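Hetedik asks for proof before "easy-empty" drinks bottles go on sale
2 August 2026
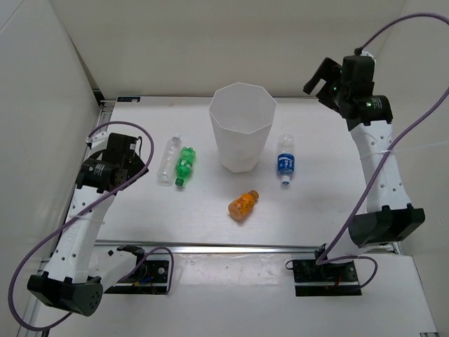
Four bottles and a translucent white cup on a white tabletop. Photo: Hetedik

Packaging watchdog Hetedik has called on drinks supplier Flirness to publish the tests behind its claim that small bottles are "easier to sort, whatever the colour". The group says it has read the material sent to retailers and found very little in it.

Flirness plans to bring out its Tisard range in September. Its leaflet says 986 households took part in a home sorting trial and that most found the bottles "simple to deal with". The leaflet does not say what the households were asked to do, how long the trial ran or who checked the results.

"Simple compared with what?" said Ákos Sárközi, who wrote Hetedik's response. "Put a clear bottle, a green one and an orange one on a table and anyone can tell them apart. We would like to know what happens to them after the bin has been collected. The leaflet stops at the kitchen door."

Hetedik put written questions to the company in the spring and received a reply of 280 words. The reply repeated the word "simple" four times and gave no figures for coloured plastic, caps or labels. A second letter has not been answered.

The group also questions advice in the leaflet that a reusable cup at home "balances out" a bottle bought on the go. No source is given for this. Hetedik says a cup may well be a good idea, but that buying one proves nothing about the bottle.

Retail chain Bezerra, which has agreed to stock Tisard, said it was "comfortable with the supplier's information". Hetedik has asked to see that information too.

The group's full response, with both letters to Flirness, can be had free of charge from its office. Hetedik has 1,445 paying members and takes no money from packaging firms.

Ends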